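Can a Machine Put the Laundry Away Yet? Final Report, Household Tasks Group

Submitted Friday, January 25, 2019
Author: Ankit Pant

1. Why laundry

Our group was asked to choose one chore and find out how close a machine is to doing it. Two of us wanted dishes. Dishes lost because the lab sink at Kadthorpe has no hot water, and so we got laundry, a task that all of us had strong opinions about and none of us did very often.

The question we set ourselves was small. Given a garment dropped on a bed, can two simple grippers fold it into something a reasonable parent would accept? We left out washing, drying, sorting, socks, and anything with a hood. I would have liked to include hoods, but the semester is only so long.

2. How we worked

Each gripper has two fingers that open and close. A human hand has more than that and also comes with skin, so we expected to lose, and the interesting part was where. We did all the collecting with hand-held grippers. A person does the chore while holding one in each hand, and the recording is meant to teach the arm later. The appeal is that you can work on a real bed in a real bedroom, with a quilted spread that slides and wrinkles and has its own ideas.

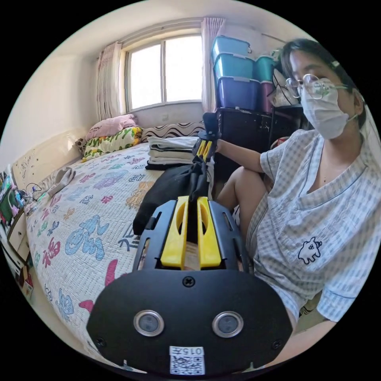
We kept 190 folds out of 223 attempts. The other 33 were thrown out for reasons that range from a dead battery to the person laughing. A fold counted as good if the edges met to within 2 centimeters and the stack survived being carried to a shelf. The carrying rule was added in December, after we noticed that many of our best folds existed only as long as they were left alone.

3. What went wrong

Dark clothes were the worst. On a white shirt you can usually find a seam. On a black garment the sleeve, the body and the shadow between them all come out the same, and the software we used (Gamenum, the free version) kept proposing to pick up the shadow. Thin cloth was the next problem. Two fingers will pinch one layer or four with equal confidence, and you find out which when you lift.

Flattening took longer than folding. Before a garment can be folded it has to be spread out, and people do this with a flick of the wrists that they can't explain when asked. I asked nine people. Eight showed me again, faster, and the ninth told me to ask my mother.

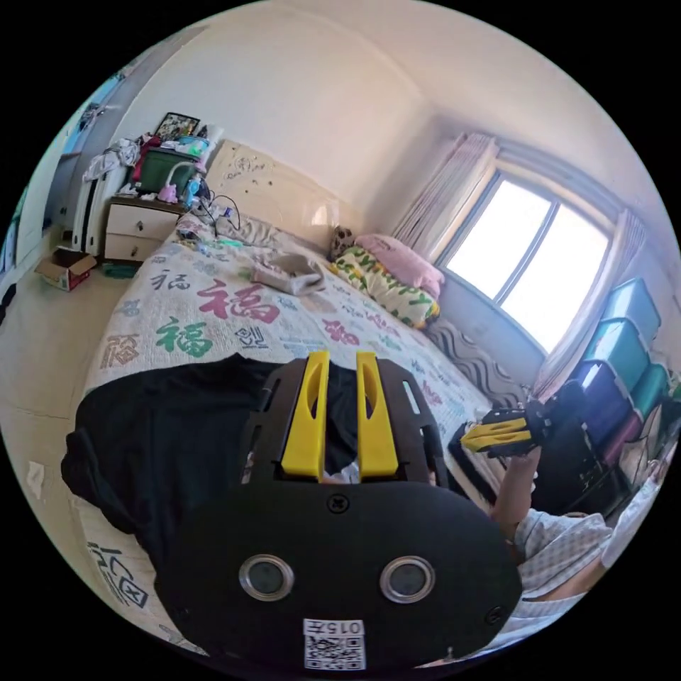

Figure 2. A black garment spread on the near part of the bed, with both grippers above it.

4. Results on the arm

We trained on the kept folds and ran the result on the Ueda arm in the lab – a single arm, borrowed for a week, so every two-handed move had to be rewritten as two one-handed moves with a clamp in between. It folded towels. It folded a T-shirt if the T-shirt was already flat and facing the right way, at which point most of the chore has been done by somebody else. Given a crumpled shirt, it patted it.

The Vukness method, which we compared against, tries to flatten by dragging one corner at a time. It was slower than ours and left a better result, and I have decided to report this in the middle of a paragraph.

5. Can it do the chore?

Towels, yes, if you have all evening. Shirts, with help. Black shirts, no. If I did this again I would spend the first month on flattening alone and ignore folding completely, and I would ask for a second arm before asking for anything else. The recordings and the scoring sheet are in the course folder under "laundry_final", and the one called "laundry_final_2" is the correct one.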